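FOR RELEASE IN MAY

Student Manipulation Challenge Opens Qualifying Round to Simulated Entries

TRASHAM. The Sirelura Student Manipulation Challenge today published the rules and task files for its spring qualifying round, which will be held entirely in simulation. Student teams will program a robot arm to work in furnished rooms and will submit their control code for scoring on a common server. The round closes at 6 p.m. on the last Sunday of the month.
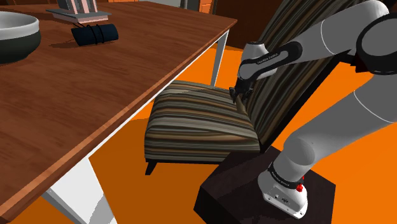
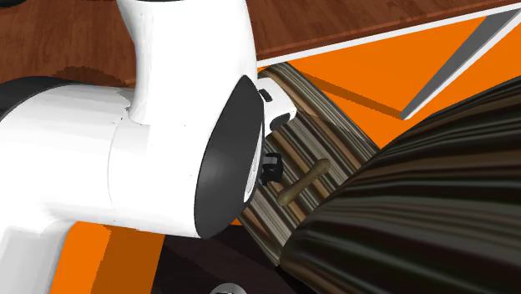

Simulated robot arm at work beside a wooden table.

The qualifying round is open to high school and college teams of two to five members. A total of 98 teams have registered. Each team receives the same software package, consisting of the simulator, a set of practice rooms, a controller template and a scoring script. The package runs on a standard desktop computer, and teams without suitable equipment may apply for remote access through the Lloyd Computing Laboratory at Trasham.

Tasks in the round are limited to single-arm manipulation with a fixed base. A task is defined by a starting layout, a target object and a goal condition. Layouts differ in the placement of furniture and in the position and orientation of the objects. A controller that depends on memorized coordinates will score poorly on the evaluation set, which teams do not see before the deadline.

Scoring is automatic. Each submission is run for 400 trials. A trial receives full credit if the goal condition is met within the time limit, and partial credit if the target object has been grasped but not delivered. Points are deducted for contact between the arm and the furniture. Ties are resolved by mean completion time. Trial logs are returned to the team after each scored run, along with joint positions and contact events for every time step.

"Last year most of our support requests concerned collisions in the elbow and forearm, and very few concerned the grasp itself," said Beca Wynne, technical coordinator of the challenge. "Students plan a path for the gripper and forget that the remaining links have to go somewhere. The new logs report which link made contact and when, so a team can find the fault without replaying the whole trial."

The practice set contains 2938 layouts, of which 1326 are new this year. The new layouts were prepared by students in the robotics course at Grurkia Technical College and checked by the challenge staff for reachability. Any layout in which the target could not be reached from the fixed base was removed.

Teams may submit once per day during the qualifying period. The highest score is retained. Learned and hand-written controllers compete in the same division, and teams must state which method they used in a two-page technical note submitted with the final entry. Use of outside libraries is permitted if the source is listed in the note.

The 12 highest-scoring teams will advance to the final, where controllers will be evaluated on a second hidden set of layouts and each team will give a ten-minute technical presentation. Travel support is available to finalists on request.

The rule book, task files and registration form are available from the challenge office. Questions about the scoring script should be submitted through the team portal, with the team number and the trial log attached.

Media contact:
Beca Wynne
Technical Coordinator
Sirelura Student Manipulation Challenge, Trasham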